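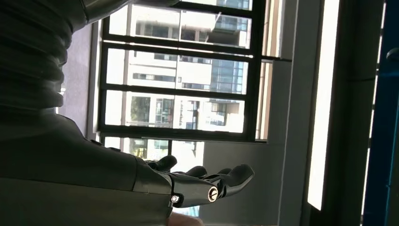
Evening Front Desk Host, Part Time - Prodlow Community Pool, posted March 17, 2022

Our little pool has been teaching the neighborhood to swim for 40 years, and we are looking for a friendly person to welcome people in on weekday evenings. You would check in swimmers, answer the phone, sign families up for lessons and hunt for a great many missing goggles (there is a bin, and it is always full).

The shift is four hours, and you will share the desk with one other host during lesson season, which started in January and keeps us pleasantly busy right into summer. On a full night you might greet around 100 people, so it helps if you like a bit of noise and can stay kind when two parents want the same lesson slot.

You don't need to be a swimmer yourself - our lifeguards look after the water - and we will happily train you on the booking system. Some Spanish would be lovely, as would experience with small children. Hosts swim free, and so does anyone living in your household.

To apply, drop a short letter at the desk or send it through our contact page. Please tell us which evenings you can work.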